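Getting the ironing pile down

May 30, 2024

I have ironed most weeks from 2005 onwards, when I moved into the flat on Cosgrove Road and found the last tenant had left a board behind the door. I still use that board. The cover has been replaced several times and the legs squeak.

My rule now is that shirts and bedding get ironed and nothing else does. Tea towels used to take me half an evening. They dry the same plates whether they are flat or creased, so I fold them straight off the line and put them away.
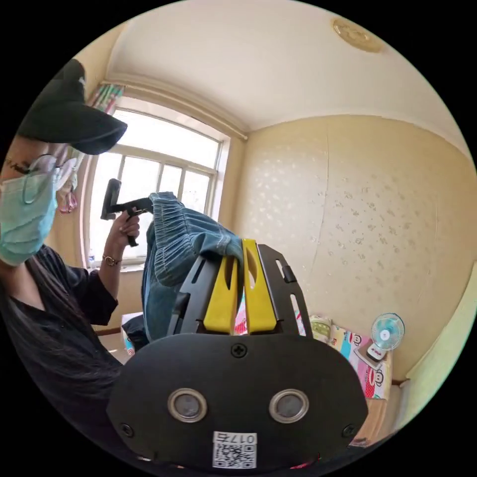 Hayley Mottram wrote under my last post that she still does her tea towels, and pillowcases too, and finds it the most restful part of her week. She does them with the radio on and would not give it up. Fair enough. I find it dull, but I can see how it might suit someone with a quiet kitchen.

Cotton is easier if you catch it slightly damp. I take shirts down early, roll them up and leave them in a bag until I am ready.
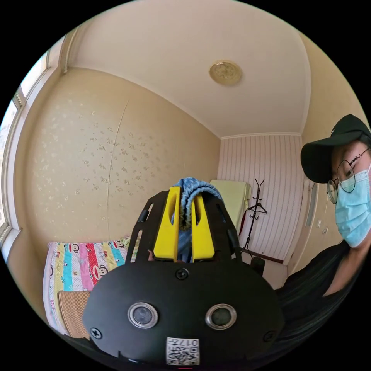

If they have dried out completely I use a plant sprayer with plain water. The scented stuff left marks on a collar last October and I have not bought it again.

Linen needs a hot iron and some patience. I do it inside out first, then turn it and go over the seams.
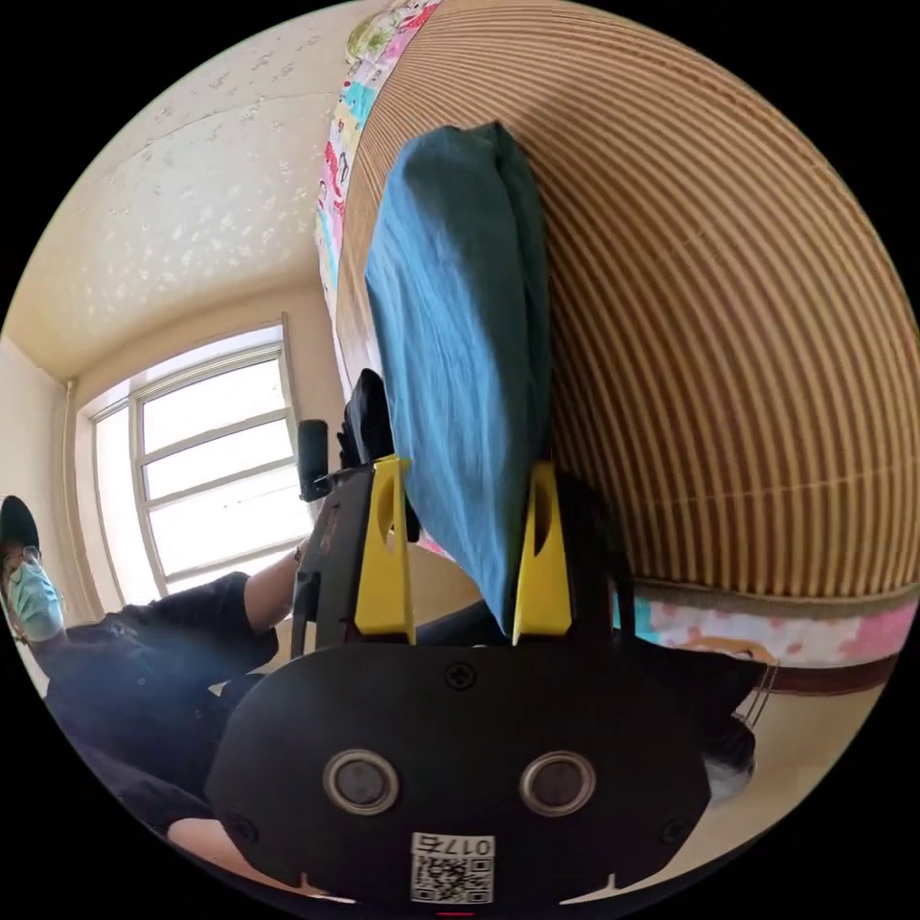

Teal-blue cloth, creases and all.

The iron itself is an old Hurska. It takes tap water and I descale it when it starts to spit. I will write about the airing cupboard next, once I have fixed the shelf.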